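Gripper reports "object held" when a second paper cup is caught between the fingers

Palunau Community Help > Manipulation > Grasp Monitoring
Posted August 30, 2021
Status: open

Our laboratory is evaluating the Privolel grasp planner, with the Luneck driver layer, on a two-arm robot. The task is cup collection from a table, using three paper cups and a parallel gripper on each arm.

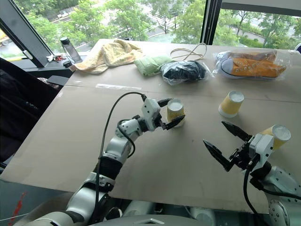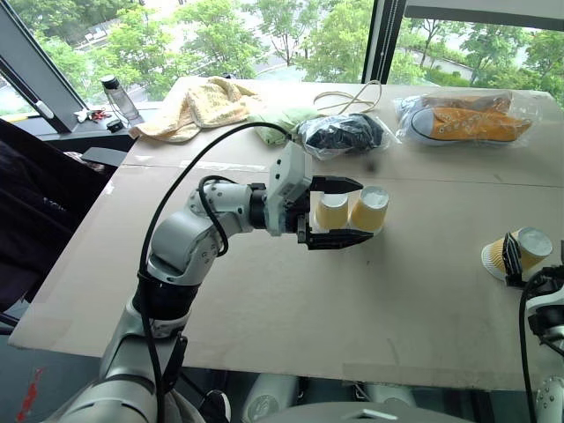
The planner treats every closed gripper as holding either one object or none. The driver publishes a single status, "object held," when the fingers stop before reaching the fully closed position. When two cups are between the fingers, the status is the same as for one cup. The planner then removes one cup from its world model and leaves the other at its last known pose, and the next plan sends the second arm to a cup that is no longer there.

In 304 logged attempts, this fault accounted for 12 aborted runs. We have raised the stopping threshold and lowered the closing force. Neither change had any effect on the count. We request guidance on whether the attached-object list can be corrected from the driver, or whether a separate perception check is required.

2 replies

Reply 1 (accepted by the original poster)

The driver should not be used for this purpose. It reports finger travel and motor current, and a paper cup deforms enough that one cup and two cups may give overlapping readings. The threshold you raised only separates "something" from "nothing."

The recommended procedure is as follows.

After the gripper closes, lift the arm to a fixed inspection pose and wait 200 milliseconds before requesting a new point cloud. Remove the arm and finger geometry with the self-filter. Segment what remains inside a box attached to the gripper frame. If the result contains fewer than 1,000 points, repeat the capture once before classifying it. Compare the extent of the cluster along the finger direction with the length of your cup model. Two cups side by side will normally exceed it by a clear margin.

When two objects are found, call the attach function once for each object and clear both table poses in the same update. If they are cleared in separate updates, the second arm may begin planning between them. This was a known issue in the November release and the documentation has not been revised.

Please also confirm that both arms read from one shared world model. The default launch file starts one for each arm.

Reply 2

We had a similar problem with the Coste gripper package and solved it by increasing the spacing between cups at the start of each run. I do not know whether that is acceptable for your evaluation. Updating the driver may also help, although I have not tested it with two arms.

Comment from the original poster on Reply 1

The launch file was starting two world models, as described. With a shared model and a single update, the second arm no longer plans toward a removed cup. The extent check is still being tuned, as nested cups are classified as one object. We will post the parameters when the test series is complete.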